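Ticket 1045 – Arm stops short of the dish and declares victory
Status: open, again
Opened by: Fahad Pirzada
Assigned to: Damian Kołodziej
Cell: Trinen bench, Vulon gripper

14:10, Fahad
Gripper closes on thin air, reports "grasp OK", lifts the thin air and carries it very carefully to the drop point. Started after the Kasine update. Restarted twice. Same result, same confidence.

14:35, Damian
Please check that the grasp threshold is still 22. The update likes to put it back to the default, 19, at which point the motor's own friction counts as a dish.

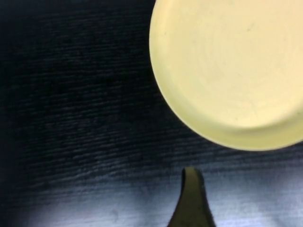
14:50, Fahad
It was 19. Set it to 22 and ran it again on the dark table. It now reports "grasp failed", so at least we're on speaking terms. Still closes too early, though. Log says target reached every time.

15:20, Damian
Then it's the approach offset. Send me the wrist calibration file, and drop the speed limit to 600 until we know more. I'd like it to miss slowly.

15:40, Fahad
File attached. The date on it is from December, before the Dierckx mount was swapped. I have no comment on who swapped the mount.

15:45, Damian
It was me. Recalibrate with the new mount selected and leave the ticket open until it passes a full run.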